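Home | Lists | Archive | Search | Log in

[endemine-list] Re: so is the new record happening or not

From: Impi Huttunen

Ok, quick one before work, sorry for typos. Trying to answer the three or four threads at once and I've probably lost track of who asked what.

Short version – yes, there's a new Endemine album. No, it doesn't have a title yet. The one going around (Cludthorpe) is a song, not the album. It was on the set list in June as "Cludth." and somebody ran with it.

What I know for sure, from the label mail and from talking to Siiri Väisänen at the merch table:

10 songs, 9 of them finished. The last one has no vocal. Siiri said there are two sets of lyrics and the band is split over which one to use. She wouldn't say who's on which side but come on.

Same drummer. I know. I was surprised too.

Hämäläinen mixed it, all of it, and there was a falling out over the low end that held things up most of the spring. That part is in the label mail, more or less, if you read between the lines. "Additional time was needed to arrive at a shared vision". Right. 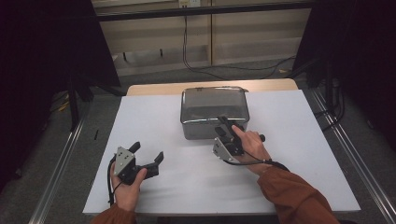 Single first, then the album a couple months after. Vinyl is 2,000 copies, and that's the whole run, they're not planning a repress. The last one was 3,000 and it sat in the webshop for a year and a half, so I can see why they went smaller. Still going to be a pain for anyone outside Europe. If you want in on a group order write me off list, not here, last time the thread went to 60-something mails and I missed two people's adresses.

Now the teaser. Onni wrote:

> Has anybody got a copy of the teaser clip from before they pulled it?
> I only saw it once on my phone at the bus stop and then it was gone.
> I'm pretty sure the bit at the end was the old Nallitz riff, the one
> from the second demo, just slowed way down. My brother says I'm
> imagining things. Also what was the deal with it being taken down,
> was it a rights thing or did they just not like it?
>
> And does anyone believe the tour dates? They look made up to me.
> Two shows in the same town on the same night.
>
> Onni Oksanen

I don't have a copy. Saw it maybe four times. I think you're right about the riff, the intervals are the same, but it's in a different key and there's an organ or something over it so I wouldn't bet money. Anybody with the second demo on tape please go check, mine got eaten years ago.

Why it was pulled – the way I heard it, the label put it up without asking. The band wanted to start with a full song and no teaser at all. So they complained and it came down the same evening. Not a rights thing as far as I know. The guy who cut the clip was pretty upset and has said he won't do the video for the single now. Maybe he'll cool off.

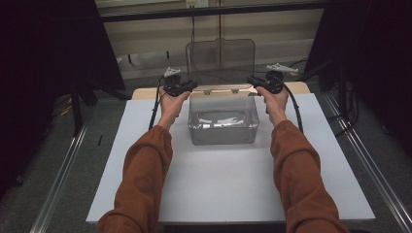
Tour dates: half of them are real. The two shows on one night is a matinee and a late show at the same venue, I checked with the box office. The all-ages one is early, doors at 4. The ones with no venue listed I would ignore until there's tickets. The southern leg especially, that looks copied straight off the old tour page, even the support band is the same and they broke up.

Support for the first week is Nallitz. Yes, with the original singer. Yes I'm going to all of them. I've already used up my vacation days so please don't ask me about August.

On the sound of the new stuff, people keep asking. I've heard three of the songs live and that's it. Slower. More space in them. Cludthorpe is the long one with the quiet middle, and where I was standing people talked all the way through it, drove me nuts. The fast one near the end of the set was great, like first album great. The third I honestly can't remember much about except that it stopped very suddenly and half the room didn't clap.

What worries me a bit is the mixing stuff. The last album was so loud I couldn't get through side B with headphones on, and if they spent the spring arguing about the bass then I'd like to know who won.
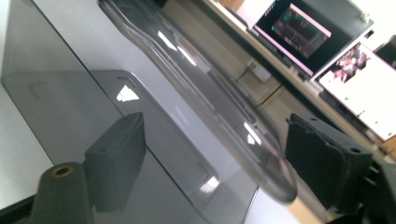

Giang Hoàng says the bass won, and that I should stop worrying. The version of the fast song that got played on the radio last month was apparently the final mix, and you can hear the kick drum and the bass as separate things for once. Giang also says the vocal is lower than people will want, and that the chorus has an extra line in it compared to live. I missed the broadcast so I'll take it on trust. If someone taped it, you know where I am.

Other bits while I have the coffee:

The box set is NOT canceled, just moved to after the album. Same contents, demos plus the live disc. Kalevi Hämäläinen is still doing the liner notes, and is still late with them.

The fan club single from last winter is going for silly money, more than 10 times what we paid. Don't buy it. There's talk of putting both songs in the box.

The forum is down again. Use the list.

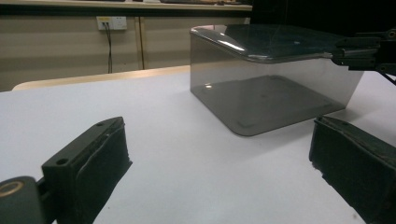
Clear box, smoky gray tint, on the white table.

Set list from the June show, as much as I wrote down, order may be off in the middle:

Cludthorpe
Winter Bus
Paper Hands
(new one, fast)
Salt
Left at the Harbor
(new one, stops dead)
Encore: Salt again, the slow version

They did not play anything off the first EP. Somebody yelled for it all night.

Ok I'm late. Group order mails to me off list, tape people please check that riff, and whoever keeps changing the subject line to all caps please quit it.

Impi

Previous message | Next message | Thread index
Contact the list owner | Posts copyright their authors | Back to top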